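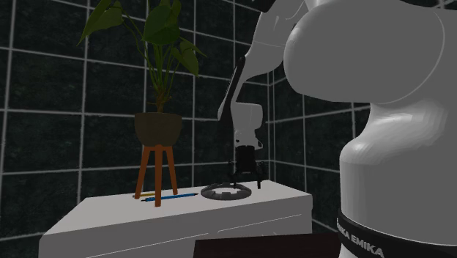
Tiwari Bench Cell
Single-arm tabletop setup, real and simulated

The Tiwari is our favorite small cell to set up, and we've set up a lot of them at Rindstead. One arm, a two-finger gripper, one low cabinet to work on, and a matching simulated cell so you can try out a routine before the hardware moves at all. If you've only ever worked with big fenced machines, you're going to have fun with this one!

What comes with it
Arm mount and base plate
Two-finger gripper with 2 spare sets of fingertips
Work cabinet with a flat top
Simulated cell files, including loose props (pen, ring, potted plant on a stand)
Plomton cable kit
Setup booklet

Setting up
Bolt the base plate down first and check it with a level in both directions. Tighten the 4 mounting bolts a little at a time, going corner to corner, and check the level again when you're done. Then bring in the cabinet and push it up to the stops. Leave yourself room to walk around the back (you'll want it when you run the cables).

Next comes the part Tonantzin Ventura calls "introducing the arm to the table." Open the gripper, bring it down slowly over the cabinet top with nothing held in it, and save that pose. Do the same in the simulated cell and compare the two. When they match, everything after that goes faster. If they're off, measure the cabinet height again before you touch any software settings. It's nearly always the cabinet.

Tall props go in last. The plant is great for checking that the forearm keeps clear of things on the way over, so try it in a few spots and save the layouts you like.

Looking after it
Wipe the fingertips with a dry lint-free cloth at the end of the day. Look over the cable ties every 26 running hours and swap any that have gone stiff. We change fingertips after some 265 hours, sooner if the pads look shiny. Changing a set is quick: power down, undo the small screws, slide the old tips off and the new ones on, then save the open-gripper pose again.

Chang-ho Seol rewrote the repair section of the booklet in May, and it's so much better now, with a full page on the cable run at the wrist. Older booklets can be swapped free of charge.

Fits with
Jelance base plates, standard and wide
Plomton cable kits, short and long

Spare fingertips, cables and stops are listed under Parts.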